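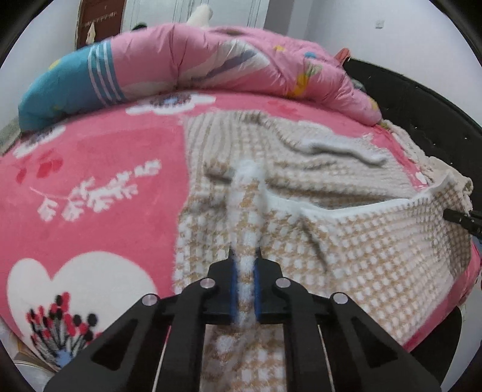
Teaching Premari to a mixed group without losing everyone in round one?

Hello all, I've been lurking for ages and finally have something to ask. My sister-in-law gave us Premari for Christmas (the big box, with the harbour boards) and I've offered to teach it to six of us at the end of January. I've read the rulebook twice and watched a playthrough, and I still get in a muddle over when you're allowed to trade cargo. Two of our lot only really play cards, and one gets cross if a game runs past 13 turns! Is there a gentle way in, or should I start them on Pumora instead and save this for the summer? Any advice very gratefully received.
Posted by teapotmeeple

harbour_hen
Oh, you're in for a treat, it's a lovely game once it clicks! We had a dreadful first go ourselves, mostly my fault for reading the rules aloud while the crisps went round. What I do now is leave the storm deck in the box and play 3 rounds with everybody's hand face up on the table, talking each turn through. Then we shuffle up and start properly. On trading: you can only do it after you've moved your ship and before you draw, and both ships have to be in the same harbour. I wrote that on a bit of card and propped it by the board, and it stopped nearly all the arguments. I'd also play to 289 points instead of the full 400 for a first evening, it's a variant at the back of the book and it brings things to a close while people are still cheerful (mine were, anyway, and they asked for it again the next month).

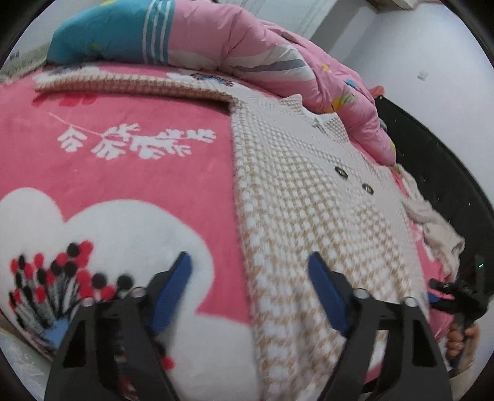

Pink blanket with a white branch pattern

dicebag_dora
Pumora is fine but it won't teach them anything about Premari, they're completely different games. Just play it.

oldmill_gamer
Mostly agree with harbour_hen, though I'd keep the storm deck in, as card players tend to enjoy that part best. Six is a squeeze, mind you. We split into pairs sharing a ship, and the quieter ones were much happier having somebody to whisper with. Do set the board up before they arrive, sorting the cargo tokens takes an absolute age.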